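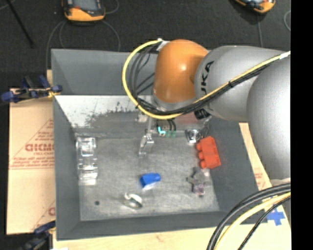
How much stock should a small shop keep on its shelves? Enough to cover what it expects to sell before the next delivery arrives, plus a cushion for the weeks when customers or suppliers surprise you.

Handout 3: Reorder points and safety stock
Introduction to Running a Small Store, evening section
Instructor: Vlasta Kovačević

Welcome back, everybody, and thank you for the lively talk last time about pricing (I am still thinking over the argument about rounding up to the nearest nickel, and I may even be coming around to it). Tonight we move to the back of the store. Please keep this handout with your notes from Handout 2, because we'll need the sales diaries you started there.

1. Where we left off

You will remember Nillunari, our lamp and housewares shop. It buys most of its goods from one wholesaler, Wongate, and a few specialty items from a smaller supplier, Karagiannis. Last time we worked out that the shop sells 776 boxes of candles over the busy season, and we agreed that a season total is a nice thing to know but a poor thing to order from. It tells you how much you sold and leaves you guessing about when.

2. Lead time

Lead time is the stretch between the moment you place an order and the moment the goods are ready to sell. Please notice the last part! Many students count only the days on the truck. If a delivery comes in on Thursday and sits unopened until you have a free hour, those days belong to the lead time too, and your customers feel every one of them.

For our exercises, Wongate has a lead time of 10 days on candles. Karagiannis takes longer and is less steady, and we'll come back to that in section 5.

3. The reorder point

The reorder point is the stock level at which you pick up the phone. The basic rule is

reorder point = daily sales x lead time + safety stock

Suppose Nillunari sells five boxes of candles a day. Over a lead time of 10 days it will sell 50 boxes while it waits. With no safety stock at all, then, it should reorder when 50 boxes are left. Draw this for yourselves as a line sloping down to zero and jumping back up when the delivery lands. I have taught this for a long while and I still draw it every time, usually on the back of an envelope.

4. Safety stock, the simple way

Now for the cushion. There are handsome formulas for this, with square roots in them, and those of you going on to the spring course will meet them. For a small store I like the following method, which you can do with your sales diary and a pencil.

Find your best day's sales and multiply by your longest lead time. Then multiply your average day's sales by your average lead time. Subtract the second number from the first.

Say the best day at Nillunari is seven boxes and the longest wait is 12 days. That gives 84. Take away our 50 and the safety stock is 34 boxes, so the reorder point becomes 84. It's a cautious answer, maybe a little too cautious for something bulky or something that spoils, and you are allowed to use your own judgment and trim it. Just write down that you trimmed it, and by how much.

5. When the supplier is the problem

Most of us blame the customers when the shelf is bare — they all came at once, they all wanted the blue one. Look at the supplier as well. A wholesaler who is slow but always equally slow is easy to plan around. One who takes a week in September and three weeks the next month will force you to carry more stock all year, and that costs you space and money. When you compare two suppliers' prices, put their delivery records side by side too.

6. For next time

Read the Eltau case in your packet, and skip the appendix unless you enjoy tables.

Choose 2 items from your own sales diary, or from the practice diary if you don't have a shop, and work out the reorder point for each. Show the steps. A short paragraph on whether you believe your answer would make me very happy.

Bring a calculator. Phones are fine.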